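Window lettering, six weeks on

June 2, 2025

I put off doing anything with the shop window for far too long. When I took the lease on the unit in Sturholm it came with the previous tenant's name still ghosted on the glass, and for the first year I just cleaned round it. People came in asking for shoe repairs. I sell lampshades.

In April I finally got three quotes. Two were from sign firms in town and the third was from Malico, who mostly do vans but will do windows if you ask. The prices were further apart than I expected. The cheapest was for plain white letters that I would have to apply myself, and the dearest included a printed panel across the whole lower half of the glass. I went with Malico, somewhere in the middle, for cut vinyl letters fitted by them.

The choice I spent longest on was the size of the letters. My first drawing had the shop name at 23 centimetres high, which looked fine on paper and far too big when I taped up newspaper cut-outs on the inside of the glass. I went across the road and looked at it from the bus stop, then from the corner by the chemist. The name was readable from both, but it blocked the view of the shelves. We brought it down to 21 and moved it up. Two centimetres doesn't sound like much. It made more difference than I thought it would.

Colour was easier. I had wanted dark green, but the shop is dim for most of the morning and dark letters vanish against a dark room. The fitter had a swatch book with him and held a few against the glass. Cream won. If you are choosing window colours, do it standing on the pavement, with your lights set the way they normally are.

Opening hours went on the door in smaller letters. I left the days off that I am least sure about and put "or by appointment", and I slightly regret that now. People ring up to ask what it means. I will probably have that line redone.

The fitting took one morning. The old ghosting came off with a scraper and a good deal of rubbing, which I did the night before to save paying for it. There is still a faint mark low down on the left if the sun is right.

As for whether it has worked, I have no proper way of telling. I don't have a counter on the door and I'm not going to buy one. Takings for May were up on the month before, but May is usually better anyway. What I can say is that the shoe repair questions have stopped, and a few people have told me they thought I was new.

I also had a quote from Brulari for a hanging sign at right angles to the wall, so that people walking along the pavement can see it. It would need a bracket and I'd have to ask the landlord, and I want to find out if I need permission from the council as well. That can wait until autumn. The next job is a plain backing for the window display, so the lampshades stand out from the shelves behind them.
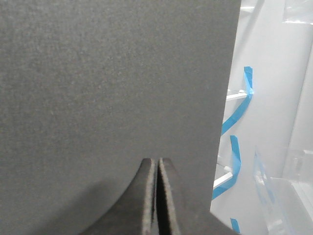

Speckled charcoal grey, matt finish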